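Sharing the housework fairly: tips from our kitchen table
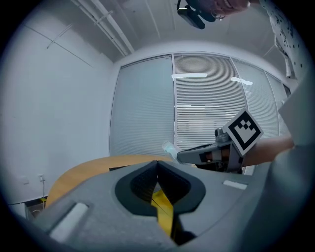
My wife and I both work full days, and for many years she did almost all of the housework without either of us deciding it. I call myself a supporter of equality, so this was embarrassing to see when we wrote it down. Our list had 118 small jobs, and I was doing the ones which come twice in a year. We made the list sitting at a wooden table, and I recommend the same to you, with both persons present and the telephones away.

Write also the invisible jobs
Remembering the dentist, buying the birthday present, noticing that the soap is finishing. These are work too. Put them on the list with the same size of letters as the vacuuming.

Give the whole job
If you take the laundry, you take it from the basket to the closet. Asking "where do I put this?" every time leaves half of the job with the other person.

Change every 6 weeks
We keep two columns and exchange them. In the first week the bathroom is never so clean as before. Please do not correct your partner and do not clean it again behind him.

Do not say "helping"
A man who cooks in his own home is not helping. I needed long time to stop using this word, and my mother in Miritz still uses it.

Children
Give the same jobs to sons and daughters. Our boy irons, our girl changes the light bulbs, and in December they exchange.

Octavian Buzatu
8 Nov 2020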